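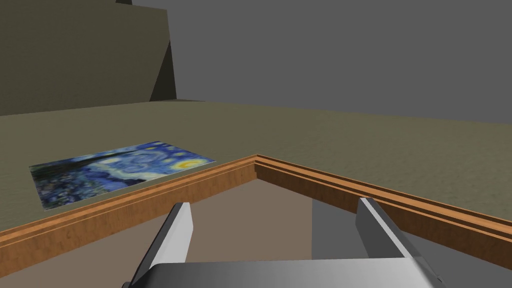
Gripper view in the simulator. Fingers open over the wooden frame, print on the table to the left.

15 shares | 2 comments
Last updated: November 4, 2018

4. Running the practice room before you power the arms

Do this section on the computer only. The arm supply stays unplugged until Section 5. If you are building in a shared workshop, put the lockout tag on the supply switch before you start, even if you are the only one there.

You need:
- the Kundo controller software from Section 2, installed and opening without errors
- the Brumar gripper profile
- the joint limit file you saved in Section 3
- a USB gamepad or a keyboard

4.1 Load the room

1. Open Kundo and choose Simulate. The title bar should read OFFLINE. If it reads LIVE, close the program and check the mode line in the settings file.
2. Load the practice room. The first load is slow on older laptops.
3. Set the simulator port to 3913. The firewall may ask for permission the first time.
4. Set the control rate to 15 Hz. Leave it there for the rest of the section.
5. Load your joint limit file. Do not use the default one. The defaults allow the elbows to travel farther than the home-built brackets will.

NOTE: The Farouk and Bolton motor boards use opposite signs for the wrist joint. Select your board in the Drives tab before you load the limits. Changing it afterward clears them and you have to load the file again.

4.2 Check the gripper

1. Switch to the gripper view.
2. Open the fingers all the way, then close them slowly. Both should move the same distance.
3. Open them again and bring the gripper over one side of the picture frame.
4. Lower it until the fingers straddle the molding. Close, lift a little, hold, and set it back down.
5. If the frame slips, raise the grip force one step and repeat. Do not go past step 6 with printed finger mounts.

The print is harder. Lying flat, it gives the fingers very little to hold, so leave it for later and get the frame right first.

4.3 Check both arms

1. Switch to the body view. You should have both arms and the stone table in sight.

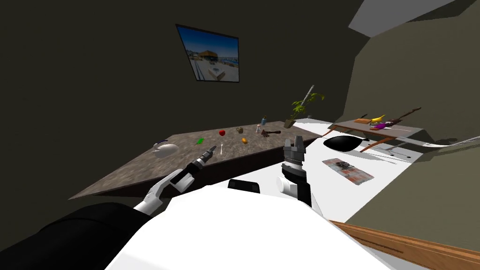

2. Set the speed limit to 40 mm per second for each arm.
3. Move the left arm alone toward the table, stop short of the edge, and back it out.
4. Do the same with the right arm. Watch the forearm as well as the fingers, especially near the table corner.
5. Move both together. Keep the grippers apart until you are used to the controls.
6. Press the stop key in the middle of a move. Both arms must stop. If only one does, go back to 2.6 and check the arm IDs.

CAUTION: A clean run here does not test your wiring. The hardware stop button is tested separately in 5.1. Do not skip it.

4.4 Save the log

Let the log run for at least 2000 control steps with no limit warnings, then choose Save Log. Keep the file with your build notes. Section 5 asks for it when you set the live speed limits.

If you rebuild a bracket or change a gripper, repeat 4.2 and 4.3 and save a new log. Old logs from before the March release will not open in the current version.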